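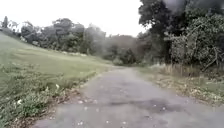

À quoi reconnaît-on qu'une allée vieillit mal ? Aux bords, presque toujours : le milieu fait bonne figure pendant que les rives s'émiettent.

Séance 2. L'allée et ses marges
Module « Petits ouvrages », parcours Rusdale, L. Medina

Relevé de la rive gauche. On note tout, même ce qui semble indigne d'un futur diplômé : feuilles mortes, herbe sèche, débris. Une bande brune entre l'enrobé et la pelouse est un début de sol, et elle a plus de patience que le service des espaces verts.

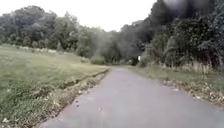
Le cas de la bordure

Le béton tient la terre du talus, en principe. Il retient aussi le gravier et les feuilles, que personne ne lui avait demandés. Croquis en coupe au 1/20, cotes lisibles (je relis sur papier, le soir, sans loupe).
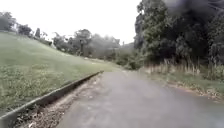

Dardo Garrido objecte qu'une bordure sans balayage régulier revient à une jardinière très chère. Argument à discuter dans le rendu de mars.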